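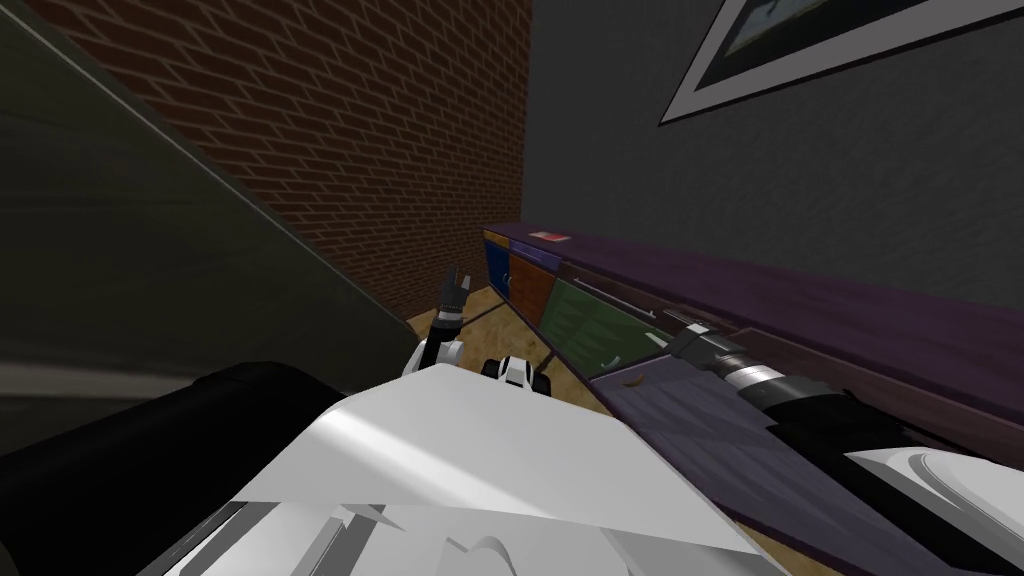

Demyd Stasiv
Sunday

Spent the day teleoperating the two-armed robot in Kukora, our kitchen simulator. The job was cupboard doors and drawers. Notes for anyone starting on the same thing.

12 replies · 31 shares

We need 2000 demonstrations for this set. I have done 137 of them. Each one is me in a chair with a controller in each hand, moving one gripper each.

4 replies · 9 shares

The colours get shuffled for every kitchen. You can have a green door, a blue door and a purple drawer front in one row of units. It looks daft, but the robot shouldn't learn that all handles live on white doors.

7 replies · 22 shares

Small curved handles are harder than long bar handles. With a bar you can be a bit off along its length and still get hold of it. With a small one I slow right down for the last bit.

3 replies · 14 shares

Doors are worse than drawers. A drawer comes straight out. A door swings, so your hand has to follow the arc, and if you pull straight the fingers slip off. I binned a lot of early tries for this.

5 replies · 11 shares

Mind the body as well as the arms. In a narrow kitchen I kept parking too close, and then the elbow had nowhere to go. Back up first, then reach.

2 replies · 8 shares

Pasichnyk asked if I keep the clumsy ones. Yes, if the door ends up open. A missed grasp followed by a second go is useful to train on. I only delete the ones where I gave up.

6 replies · 17 shares

Next batch is in November, with dishes. I'll post the controller settings before then.

1 reply · 5 shares

Recent from Demyd Stasiv
Moving from Isero to Kukora: what broke
Hand-guiding a real arm at the Fividham workshop
Why I stopped using a keyboard for teleop
2614 episodes later: sorting the good from the bad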